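I keep being told that decluttering pays for itself. The latest to say so is a leaflet from Pridine, the storage people in Sanddale, who reckon a tidy house saves you 200 pounds a year. Saves it on what? They want 90 of it back for a set of boxes. 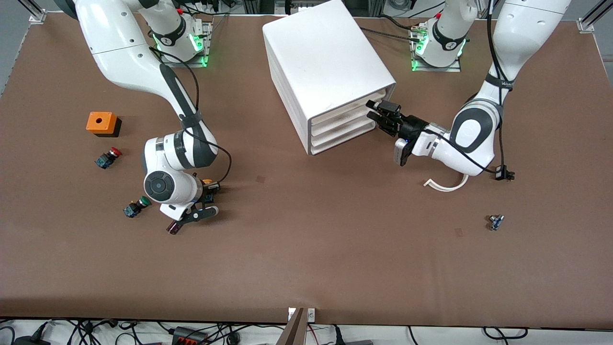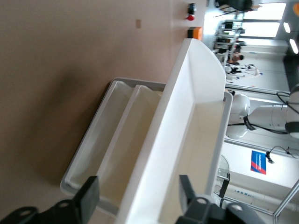
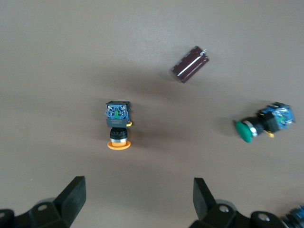 I did try it in October. I gave away a bread maker and a good coat, then bought another coat. So far I'm 185 pounds down — and the loft looks the same. Perhaps it works for people who own less to start with. I'd like to see the sums before I believe any of it, and the leaflet has none.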